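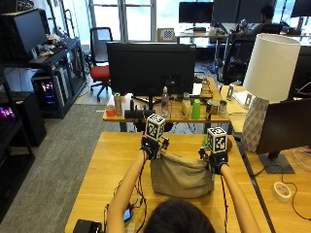
Slide 4. Bimanual capture, fabric bag task. Wrist kits with marker cubes, fixed camera view.

Home | Program | Talks | Speaker Notes | Archive | Contact

Notes for slide 4 (Thitima speaking)

Start with the problem. We want two-handed demonstrations of soft objects without teleoperating anything. The operator uses gloved hands, so contact with the cloth is natural.

Point to the cubes. One per wrist, marker patterns on the faces. Pose comes from whichever faces the camera can resolve, then gets fused with the inertial data from the kit. Keep this short - the math is on slide 7.

Point to the bag. Both hands are on the rim. Cloth gives no stable object frame, so we label hand poses relative to each other and to the table. Say this twice, people miss it.

Slide 5. Dataset

1,000 demonstrations, 12 operators, recorded at the Arkville site. Bag tasks are the Gama subset. Rigid objects are in Mabula and are not covered today.

Trials were dropped if either cube was lost for longer than the gap limit. The right cube was lost more often than the left. We think this is operator handedness but did not test it.

Slide 6. Result

Policy trained on relative wrist pose against policy trained on absolute pose. Same network, same data, 129 test trials each. Relative pose did better when the bag was moved from its training position. With the bag in place there was no clear difference. Do not oversell.

If asked about fingers: not tracked. Grasp is a binary label added by hand. Faith Kinyua did the labeling protocol, send detailed questions to her.

If asked about the Usine tracker: different sampling rate, we did not compare.

Allow 90 seconds for slide 6, then go to failure cases.

Comments

fkinyua: The gap limit should be stated on slide 5. It came up in January as well.

rk_lab: Did you retrain after dropping the trials or only re-evaluate?

thitima.w: Retrained. Will add to the slide.

mto: Is the cube calibration redone per session - or once per kit?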